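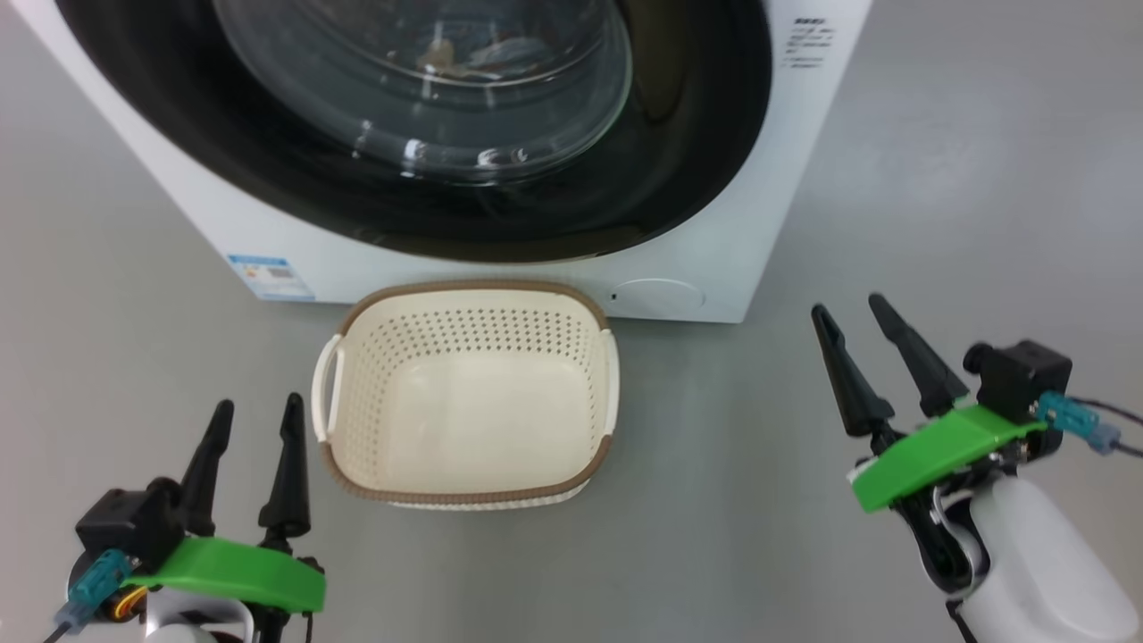 1 min read

Jul 27, 2020

Washing gets cheaper at Gallagher Court

Tenants at Gallagher Court will pay less to do their washing from next week, after the landlord, Jonden, agreed to drop the weekend charge that so many of them have grumbled about (and quite rightly, if you ask anyone with small children). A petition with 412 names went in last December, and the answer has been a long while coming.
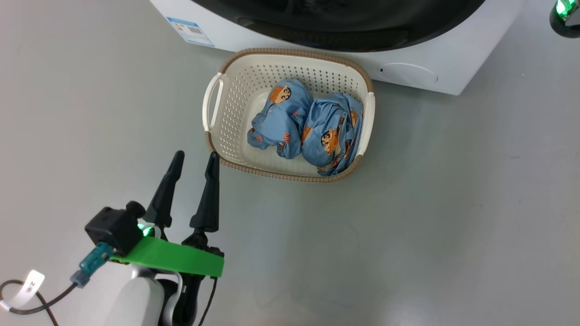

Skarphéðinn Blöndal, who carried the petition from door to door, said he was "very pleased and a bit worn out". Jonden has also set aside nearly 2,000 pounds for longer opening hours – a kind thought for those on late shifts – and the laundry will now stay open until ten every evening.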